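Travel > Days Out > Visits and Open Days > Hesbridge

A Day at the Lougher Paper Mill

July 2023

The Lougher mill in Hesbridge opens to the public twice a year, once in summer and once in October, and people who have done both will tell you to go in October. I went in summer. A paper mill is a building devoted to boiling things, and by eleven in the morning I had come to understand the pulp.

Getting there is easy enough if you ignore the signs. The brown ones take you to the old mill, now a carpet store. The real one is across the river behind the bus depot, with parking for 352 cars and shade for two of them. Admission is $5, and you get a sticker, a pair of foam earplugs and a map on which the restrooms have been moved in ballpoint.

The tour starts in the rag room. Lougher still makes a cotton paper for people who write letters to their lawyers, and the cotton arrives in bales the height of a refrigerator. Our guide let us each pull a handful off a bale and feel it. It felt like cotton. A man behind me said "remarkable" in a voice I have used myself at other people's weddings.

After that come the beaters, which are loud, and the vats, which smell like a wet dog reading a newspaper. The big machine is the thing to see. Pulp goes in at one end as gray soup and leaves 566 feet later as paper, and you walk the whole length of it along a catwalk with a railing too warm to hold. I stopped halfway, where the sheet first holds together on its own, and would have stayed there if the school group had been less eager to get to the gift shop. 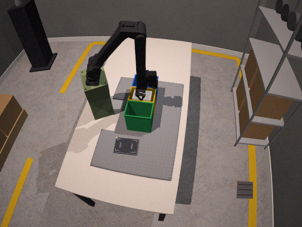 Long pale table, gray walls, concrete floor.

Lunch was in a tent. The choices were a ham roll, a cheese roll, or a local dish called Flillach, which is barley and onions and a long afternoon. I had the Flillach. The woman serving it asked where I was from, and when I said Pasunow she gave me extra.

The small museum upstairs is better than it needs to be. It has a wall of watermarks lit from behind, including a run of 2,000 sheets made for a bank that folded before they were delivered. You can buy one for a dollar. There is also a long case on the history of the envelope, and I read every card in it while waiting for my feet to cool off.

The hands-on session is at two and fills up early. You dip a frame in a tub, lift it level, and tip the result onto a piece of felt. Mine came out thick on one side and missing on the other. The child next to me made four good ones and was asked to show the rest of us.

They mail your sheet to you once it has dried. Bring a hat, park near the gate, and skip the audio guide, as the earplugs go in the same place.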